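How Long Is Three Minutes? Guessing Time Without a Clock

Term project report, Human Perception elective

I got the idea for this project while waiting for pasta. I was sure the water had been going for ages, I was grumpy about it, and when I checked the stove clock I'd been standing there for hardly any time at all. My roommate was on her phone at the table and thought it had been no time either, but in the opposite way, like she'd only just sat down. Same kitchen, same pot, two totally different waits! I wrote it on the back of an envelope and that envelope became my proposal.

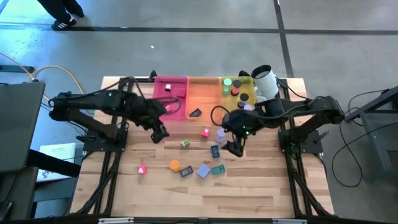

Olaia Moya

So, the question. If you take away people's clocks and ask them to say when three minutes are up, how far off are they, and does it matter what they're doing in the meantime? I know that isn't a brand new question. There's a whole shelf on it in the library and I read a fair bit of that shelf in October, when I was meant to be studying for something else. The thing most of the books agree on is that attention matters a lot. If you're watching time go by, you notice more of it. If your head is busy with something else, you lose track, and the minutes slip past you. I wanted to see if I could get that to show up with ordinary people and no fancy gear.

What I did

I had 29 people take part, mostly from my residence and from my Saturday job at Barroso, the bakery near the ferry. Each person did 2 rounds. In the quiet round they sat in a chair with nothing in their hands and said "now" when they thought three minutes had gone by. In the busy round they did the same thing while sorting a big mixed tin of buttons by colour. Half the group started with quiet and the other half started with busy (or as near to half as you can get with an odd number, sorry).

I kept the real time with a stopwatch under the desk, on silent. Phones and watches went in a shoebox by the door. I also had to take down the wall clock, and I only thought of that after my very first practice person stared straight at it the whole time and got a perfect score. He was thrilled. I didn't count him.

My supervisor, Lensa Woldegiorgis, told me early on to stop people from counting in their heads. I asked everyone not to, but you can't really check, and a few of them admitted afterward that they had been counting a bit, or humming a song they knew the length of. One guy said he did it by imagining his bus ride home. I loved that, but it's a problem for the data and I'll come back to it.

What I expected

I expected everyone to call "now" too early in the quiet round and too late in the busy round. I also had a side bet with my lab partner Iñaki Valcárcel that the bakery people would be better than the students, because they live by oven timers. Loser buys lunch.

What happened

The quiet round went pretty much how I thought. Most people called early, and some called really early. The most impatient one said "now" at 90 seconds and then refused to believe me when I showed her the stopwatch. She made me do it again to prove the stopwatch worked. (It worked.)

The busy round was messier. People did call later on average, and the biggest overshoot was 40 seconds past the mark, from somebody who had become very serious about telling navy buttons from black ones. But there was a bunch of people who hardly changed at all between rounds, and two or three who went the wrong way. When I asked them about it, they mostly said the sorting was boring. Fair enough! I had been thinking of "busy" as one thing, and of course sorting buttons is absorbing if you like it and torture if you don't. If I did this again I'd let people pick their own task, or at least ask them to rate how much they enjoyed it.

The bakery people were no better than the students. I bought Iñaki a sandwich.

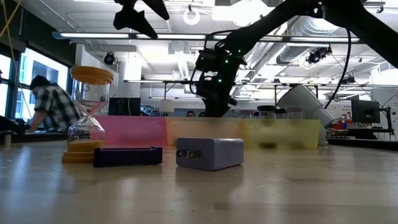
Hourglass with yellow sand, marked with a 3.

A word about sand

I went down a bit of a side road on old ways of keeping time, and Lensa said I could leave it in if I kept it short. Sand glasses were used on ships for a long time, partly because they don't mind being rocked the way a pendulum does. Sailors also had a very short one for measuring speed. They'd let a knotted rope run out over the stern while the sand fell and see how many knots went by, and that's where we get knots as a unit. What I like about a sand timer for my topic is that you can see how much is left. A few people told me the waiting would have been easier with something to look at, and I believe them. A progress bar does the same job, except that progress bars lie.

Problems

The counting is the big one. Next time I'd give people a word to repeat out loud, which is a trick from one of the library books and is meant to make counting really hard.

The room was the other one. The heating pipes in my residence knock, and they don't knock evenly, so some people got a noisy three minutes and others got a calm one. I wrote down which rounds had knocking, but I couldn't see any pattern in it.

Also, nearly everybody knew me. I think some of them called early to be nice and let me get on with my evening.

Thanks

Thank you to Lensa for reading two drafts of this, to Iñaki for holding the shoebox, to Crescencio Cantero for the button tin (it has been returned, unsorted again), and to everybody who sat in my chair.

Handed in May 17, 2019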